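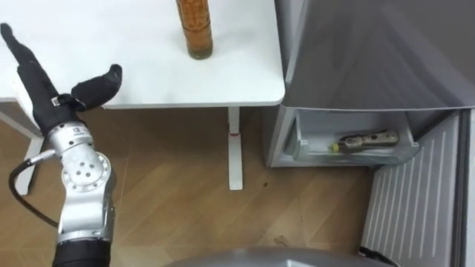

Search this site Enter keywords

Home Issues Authors Archive Contact

4. Surfaces, Set-Down Places and Floor Clearance

4.1 Scope of the section

This section reports on the places where household objects are set down between uses, and on the floor space that people need in order to reach them. Section 3 dealt with closed storage such as cabinets, closets and lidded boxes. The present section covers open surfaces, meaning tables, counters and shelves without doors, together with appliances that have a compartment or drawer opening toward the room. Chairs and beds were also used as set-down places in several homes but are left to Section 5, where laundry is discussed.

The material comes from 17 homes in the Palodbridge housing group. All of the homes have a combined kitchen and living area, and most were furnished by the residents themselves. Upendo Tanui and Arturo Serra carried out the home visits. The coding scheme was prepared by Macarena Barroso and revised after the first round of visits in September, when it became clear that the original category "kitchen surface" could not be applied in homes where a single table was used for meals, paperwork and the storage of bottles.

4.2 Set-down places

A set-down place was defined as any spot where an object was left standing or lying after use and from which it was later picked up again without being moved in between. The visits produced 707 entries that met this definition. Entries for objects left in a sink were kept in a separate list. Where two objects stood together and were always moved together, such as a cup and its saucer, they were treated as one entry.

Tables received more entries than any other kind of surface. Residents commonly described the table as a temporary place, although many of the objects recorded on it had remained there through the whole visit and were still there at the second visit. Glass bottles were typical of this group. Several residents gave the weight or height of a bottle as the reason for leaving it out, and others said that the cabinet shelf was too low for it. Once a bottle had been set on a table it tended to keep the same spot, and smaller items were placed with respect to it.

The position of objects on the table varied with the way the table was approached. Where one long side was against a wall, objects gathered along that side and the open side was kept free for eating. Where the table could be reached from all sides, objects were spread more widely and were moved more often. Rounded corners were left empty in nearly all homes. Residents who were asked about this mentioned the risk of knocking things off when walking past, and one resident had given the table with rounded corners to a neighbor for that reason before asking for it back.

Surface finish was recorded as matte, satin or glossy. Glossy white tops drew the most comment. Residents found them easy to wipe but disliked the gray smudges that could be seen in daylight, and some had covered part of the top with a cloth. Colored glass was said to be easy to find on a white top, while clear glass was sometimes overlooked. These remarks were collected informally and have not been tested, but they agree with the comments reported by Nnamdi Oyelaran in the earlier Akia survey, where residents preferred to keep clear glass on a tray.

4.3 Appliances as surfaces and as storage

Appliances were recorded in two ways. The top of an appliance was coded as an open surface if it was flat and within reach. A compartment or drawer was coded as open storage for as long as it stood open, and as closed storage otherwise. This rule caused some disagreement between coders, as compartments were often left open for long stretches while other work was done nearby. Disputed entries were settled by Concetta De Luca, who had not taken part in the visits.

Compartments set low on an appliance raised a further point. They are reached from the floor area directly in front, and in small rooms the same area is the walking path between the table and the door. Residents dealt with this by opening the compartment only part of the way, by standing to one side, or by crouching at an angle. A light-colored interior was regarded as helpful in rooms with a single ceiling lamp. A gray appliance with an open compartment or drawer and the light wooden floor next to it appear in Figure 1.

Rooms were sketched before any measurement was taken, and the sketches were kept with the home record. A strip of floor over 200 mm wide was taken as the smallest clearance worth recording. Anything narrower was treated as a gap between pieces of furniture. Rugs were left in place, and the floor material was noted but played no part in the coding. Loose items on the floor were recorded only if the resident stepped around them.

Figure 1. Light gray appliance with an open compartment or drawer, and light wooden floor.
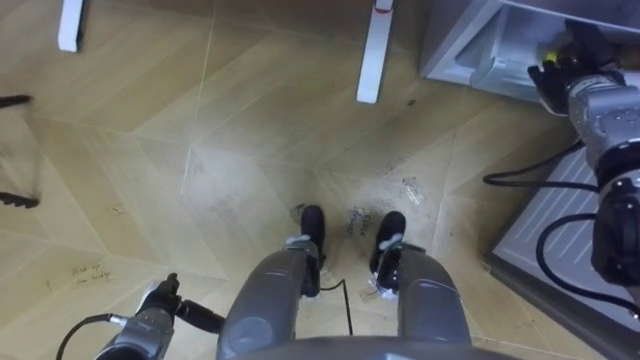
4.4 Relation between table and appliance

In homes where the table stood close to an appliance, the two were used as a pair. Objects taken out of a compartment were set on the table first and sorted there, and objects to be put in were collected on the table beforehand. The near edge of the table therefore filled and emptied several times during a visit, while the far edge changed little. Coders were instructed to mark each edge separately. In 2 homes this could not be done because the table was moved during the visit.

Where the distance was greater, residents tended to use a chair or the top of the appliance as an intermediate place. Flat tops were preferred. Sloping or ribbed surfaces were seldom used, with the exception of folded cloths and sponges, which stayed where they were put. One household used a Kovalchuk serving cart for this purpose and returned it to the hallway afterward; the cart was coded as a table while it was in the room.

The coding sheets and the Condis floor plans used for the sketches are listed in Appendix B.

Last updated: September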